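Households and Their Belongings
Handout for session 5: Does clutter make us unhappy?
Tutor: Ekrem Yazıcı

Please read this before the session and bring it with you. The reading by Zübeyde Şimşekoğlu is in the course folder. It is longer than last time, but you can skip her second chapter, which covers the history of cupboards and which I find charming and mostly beside the point.

Where the claim comes from

Most of us have been told that an untidy home is bad for the people in it. It is said to raise stress, spoil sleep, shorten tempers and make children less able to concentrate. You will find it in magazines, in adverts for shelving, and these days in leaflets at the doctor's. It is repeated so often that people tend to take it as settled. I don't think it is settled, and I would like you to spend this session working out how much of it survives a close look.

Start with the word itself. Clutter is a judgement dressed up as a quantity. Three jigsaws on a kitchen table are clutter to the person who wants to lay the table and something else entirely to the person doing the jigsaws. Şimşekoğlu makes this point well on her opening pages and then, rather annoyingly, forgets it when she gets to her own figures. Researchers who ask people "how cluttered is your home?" are asking them how they feel about it. If they then ask the same people how stressed they are, and the two answers go together, what have we learned? Possibly that people who feel bad about one thing feel bad about another.

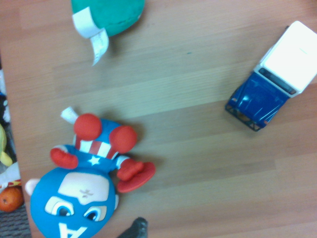
The other way is to send someone round to look. This sounds firmer, and in some ways it is, but the visitor has to decide what counts. Is a coat on a hook clutter? Is a coat on a chair? Does a bookcase count once or as many times as there are books? The studies in the folder give four different answers to that, and one gives no answer at all. When you read a clutter score, find the page where they say how it was arrived at. If there is no such page, be slow to believe the score.

The Amberg survey

The study most often quoted on this course is the Amberg survey of family homes. It went to 1,395 households, and 1,356 of them sent back forms that could be used. That is an astonishingly good return, and I would like to know how they managed it. The report says only that households were "approached through existing contacts". Whose contacts? If they came through schools or a housing association, these may be people who find it hard to say no, or who wonder whether their answers will be seen.

Of those that replied, 607 had a child under ten. This is the group the headlines were about. Parents who described their living room as "often messy" were more likely to say they were "often tired". From this we got a newspaper story saying that toys on the floor wear parents out.

Now think about a home with two small children in it. There will be toys about. There will also be broken nights, early mornings, and somebody who has lost a shoe. Children cause toys and children cause tiredness. You could carry every toy out to the shed and the parents would still be up at 5 in the morning. The report does mention this, in a note at the bottom of page 31, in smaller print than the rest.

I don't want to be unfair to the authors. The written report is a good deal more careful than the press release. But the press release is what people read, and the authors were quoted in it.

Who paid, and does it matter?

The Amberg work was funded in part by Idis, a firm that sells storage boxes and wardrobe fittings. Last September a student told me this was enough to throw the whole thing out. I don't agree. A study can be paid for by someone with an interest in the result and still be sound, and plenty of poor work is done with clean money. What it should do is send you to particular places:

1. The questions. Were people asked whether they enjoyed having their things around them, or only whether their things bothered them? The Amberg form has nine items on bother and none on pleasure.

2. The cut-off points. "Often" covers anything from twice a week upwards. Would the result hold if it meant daily?

3. What was left out. The Idis website mentions a follow-up in which families were given free boxes and asked again after six months. I have written twice to ask for the results.

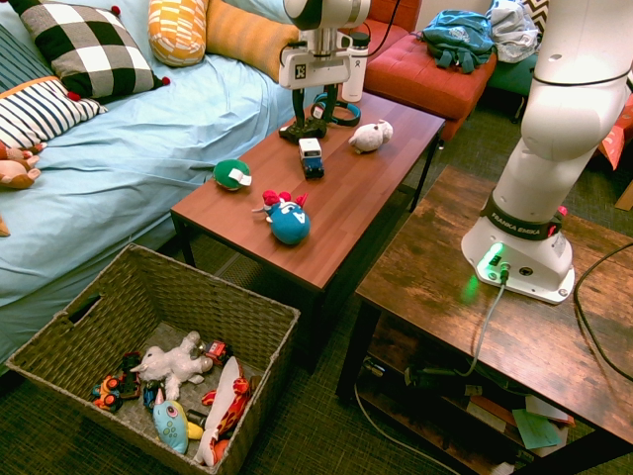 What would better evidence look like?

The obvious thing is to change the amount of stuff and see whether anything else changes. The Baran trial tried this. Half the families were given help to sort and clear their main living room, and the other half were put on a waiting list. After eight weeks the helped families said they felt calmer.

Before you cheer, notice that they had also had a friendly person in the house for two afternoons, listening to them. The waiting families had a letter. A proper comparison would have sent the second group a friendly person as well, to drink tea and clear nothing. I would put a small bet on the tea. The trial also stopped at eight weeks, and anyone who has ever tidied a living room knows what eight weeks can do to it.

There is a smaller piece of work from Narnum which I like better, though it hardly ever gets quoted. The researchers there asked people to walk them round and talk about what they kept and why. There are no scores in it. What comes across is that people were seldom troubled by how much they had. They were troubled by things they had been meaning to deal with -- a box of a late mother's papers, a bicycle with no wheel, a half-made dress. It is slow, patchy work and it proves very little. Still, it gave me a better idea of what to look for than the Amberg tables did, and it leaves room for the person who is perfectly happy in a heap.

You may feel that I have loaded the dice here. Read Şimşekoğlu's chapter 4, where she argues that dozens of weak studies all pointing one way should count for something. I think she is wrong, because they share the same weakness, but she argues it properly and some of you will be persuaded. 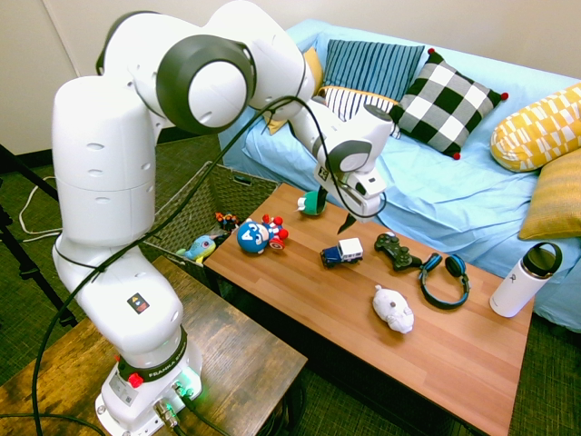 Does any of this mean that tidying is a waste of time?

Nothing in the reading shows that. Plenty of people like a clear room and feel better in one, and they need no study to back them up. The doubt is over the larger claim, that mess in itself does harm to people in general, and so far the evidence for that is thin.

For the session

Pick one claim about clutter from a newspaper, advert or leaflet and bring a copy. Write half a page saying what was measured, who did the measuring, and what else might explain the result. About 300 words is plenty. Don't tell me whether you agree with it; I would sooner see where you looked.

If you can't find the Baran trial in the folder, try under "Interventions", where it was put by mistake along with the reading on damp.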